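Revised 25 Nov 2021. Replaces the March version, which gave the wrong wait time for the second mark.

# Soil Texture by Settling: Procedure for Garden and Small-Field Samples

This page covers the jar method for estimating the sand, silt, and clay content of mineral soil. It applies to the Tister and Skellham plots and to any similar ground. It does not apply to peat, potting mixes, or soil with a high gravel content.

The method gives an estimate. Where a result will be used to size a drain field or settle a dispute, send the sample to a lab.

## Equipment

- Clear container with a tight lid, one quart or close to it
- Garden trowel or soil probe
- Bucket, clean and dry
- Kitchen sieve or hardware cloth, 2 mm openings
- Powdered dishwasher detergent, non-foaming
- Fine-tip permanent marker
- Ruler marked in millimeters
- Timer
- Masking tape for labels

A glass canning jar is the usual container. The part that holds the sample must have straight walls. If the walls taper, equal heights do not represent equal volumes and the percentages will be off. Embossed lettering also makes the layers harder to read. Turn the lettering to the back before marking.

## Taking the sample

1. Scrape away mulch, thatch, and surface litter.
2. Dig to 6 inches and take a slice of even thickness from the side of the hole. Do not take the loose material from the bottom.
3. Repeat at five or more spots in the area and combine the slices in the bucket.
4. Mix by hand and break up clods.
5. Spread the soil on newspaper and let it air dry for two days. Do not use an oven.
6. Crush the dried soil and pass it through the sieve. Discard stones, roots, and anything else the sieve holds back.

Keep areas separate if they differ in color, slope, or past use. The Herrera strip is 2,838 square feet and was sampled as one area until the lower end was found to be much heavier ground. It is now sampled as two. A mixed sample from both ends describes neither of them.

Label the bag before filling it. Write the plot, the depth, and the sample number. Bags labeled afterward get switched.

## Filling and shaking

1. Fill the jar one-third full with sieved soil. Tap it on the counter to settle the soil and top up if needed.
2. Add one teaspoon of detergent.
3. Add water until the jar is nearly full. Leave an inch of air at the top so that the contents can move.
4. Close the lid and shake hard for ten minutes.
5. Check the bottom of the jar. If any soil is still stuck there, loosen it and shake again.

The detergent separates clay particles that would otherwise clump and drop with the silt. Leaving it out is the most common cause of a low clay reading. Liquid dish soap is a poor substitute. It foams, and the foam hides the water line and carries fine material up the walls.

Ten minutes is longer than it sounds. A heavy soil may need fifteen. Soil that was dried in hard lumps and not crushed properly can be left to soak overnight in the detergent solution and shaken the next morning.

## Reading the layers

Put the jar down where it can stay for two days and start the timer at once.

| Time after shaking | What has settled | Action |
|---|---|---|
| 1 minute | Sand | Mark the top of the layer |
| 2 hours | Sand and silt | Mark the top of the layer |
| 48 hours, or when the water clears | Sand, silt, and clay | Mark the top of the layer |

The March version gave 20 minutes for the second mark. Results recorded with that time understate silt and overstate clay. They should be repeated if the sample was kept.

The first mark is the hardest to place. The water is dark at that point and the boundary has to be found by looking through the wall at the level of the layer, with light from the side. Have the marker uncapped before the timer goes off. A mark placed 30 seconds late includes coarse silt in the sand.

Organic matter floats or forms a dark film on top of the clay. Do not include it in any layer.

If the water is still cloudy after 48 hours, wait. Some clay stays suspended for a week. Mark the last layer when print can be read through the water.

## Calculating percentages

Measure all heights from the inside bottom of the jar.

- Sand height = first mark
- Silt height = second mark minus first mark
- Clay height = third mark minus second mark
- Total height = third mark

Divide each layer height by the total and multiply by 100.

Worked figures for sample 427, Skellham, upper bed:

| Layer | Height (mm) | Percent |
|---|---|---|
| Sand | 54 | 60 |
| Silt | 25 | 28 |
| Clay | 11 | 12 |
| Total | 90 | 100 |

Find the three values on a USDA texture triangle. Sample 427 falls in sandy loam.

Round to whole percentages. The width of the marker line alone is worth more than one percent at these heights, so decimals carry no information. Freshly settled clay also holds a good deal of water and takes up more height than it would in the ground. Treat a result close to a boundary on the triangle as belonging to either class.

## Checking the result by hand

Do a ribbon test on the same sample. Moisten a spoonful of sieved soil until it works like putty, then press it out between thumb and forefinger.

- No ribbon, or the ball falls apart: sand or loamy sand
- Ribbon under 1 inch: loam, sandy loam, or silt loam
- Ribbon 1 to 2 inches: clay loam group
- Ribbon over 2 inches: clay group

If the ribbon and the jar disagree by one group, repeat the jar with more shaking. If they disagree by two, suspect a labeling error.

## Recording

Enter results in Clusto under the plot name. Required fields are plot, depth, the layer heights in millimeters, and wait time for the last mark. Percentages are calculated from the heights. Do not type them in separately. Sample 1,059 has percentages with no heights and cannot be checked.

Note the container type in the comment field. Repeat samples should use the same type.

## Common faults

**No visible boundary between silt and clay.** Look for a color change under a strong side light. If there is none, the soil may contain very little clay. Check with the ribbon test.

**Layers slope to one side.** The jar was moved, or the surface is not level. Shake again and restart the timer.

**Bubbles in the lower layers.** The soil was added wet or the jar was not shaken enough. Shake again.

**Third mark lower than second.** The silt layer compacted as it settled. Record the reading as invalid and repeat.

## Container position
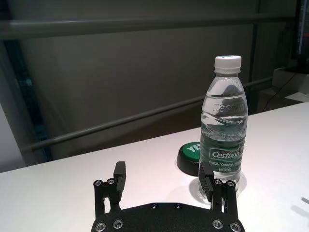 Settling has to take place with the container vertical and on a surface that does not shake, so a washing machine or the top of a refrigerator is unsuitable. Check the surface with a level before shaking. A white surface is preferred, and a clear plastic water bottle standing upright on a white tabletop is an acceptable arrangement if no jar is available, provided the bottle has a straight section tall enough to take all the layers. Soft plastic flexes when gripped, so place the marks with the bottle standing and do not pick it up until the last one is drawn. Many bottles have a molded base that is not flat. For these, pour in enough clean sand to cover the base, level it, draw a zero line at the top of the sand, and measure all heights from that line. The zero sand will mix with the sample on shaking, so dry sieved sand of the same amount must be counted out of the first layer by subtracting the height of the zero line.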